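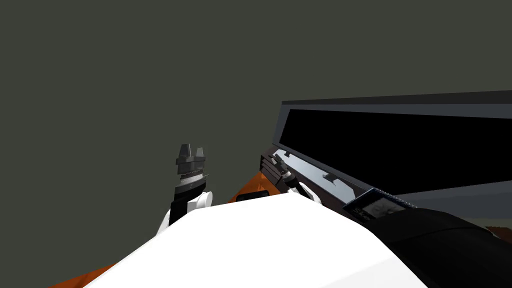 A two-armed robot in simulation, its right gripper close to the lower edge of an open-fronted cabinet.

Simulation Comes First in Standska Institute's Robotics Practicum
By Jeptoo Tanui

Students who enroll in the fall robotics practicum at the Standska Institute do not touch a physical robot for the first 6 weeks of the term. They work at desktop computers on the second floor of the Owino Building, writing and testing programs for a two-armed machine that exists only in software. The hardware laboratory is directly below them, and access is granted team by team.

The arrangement was introduced by Rehema Nyamweya, senior lecturer in mechanical engineering, after a review of the course's repair costs. In the previous format, teams of 3 students were assigned to a robot in the first week and spent much of the term waiting for a turn or for a replacement part.

"We had capable students who finished the course with very little time on the machine," Nyamweya said. "In simulation, a team can fail at a task all afternoon and begin again the next morning."

The practicum is built on a single long assignment, known in the department as Miner. Each team must program its robot to reach into a cabinet, take hold of an object and bring it out without touching the sides of the opening. The position of the object changes from one trial to the next. Before a team may book the laboratory, its program must complete 300 consecutive trials in simulation with no collision recorded.

That standard has proved demanding. Elibariki Kirui, a third-year student, said his team's first programs treated the two arms as separate machines, and the elbows met in front of the cabinet before either hand was in position. The team rewrote its planner so that one arm holds still while the other approaches.

"It is slower," Kirui said. "We are trying to win the time back in the return movement."

Camera placement has been a second source of difficulty. Students may choose where their virtual cameras are mounted, and several teams have found that the robot's own body hides the part of the task they most need to see. Beatrice Nyaga, the teaching assistant who runs the Thursday evening sessions, asks every team to submit a short written defense of its viewpoints — a requirement that was unpopular in September and has since produced some of the best writing in the course.

One team, working under the name Trasell, keeps a log of every unsuccessful attempt. The log had reached 2299 entries when this article was prepared. Bakari Lukumay, who maintains it, sorts the entries by cause and posts the totals outside the computer room each Friday. Contact with the lower edge of the cabinet is at present the largest category.

The department acknowledges the limits of the method. Friction, cable drag and worn joints are difficult to model, and a program that performs well on the screen may need considerable adjustment downstairs. Nyamweya sets aside the second half of the term for that purpose, and grades are based in part on how clearly each team accounts for the differences between its simulated and physical results.

Final demonstrations will be held in the Owino Building laboratory at the end of the term and are open to all students and staff of the Institute. Teams will present in the order in which they qualified.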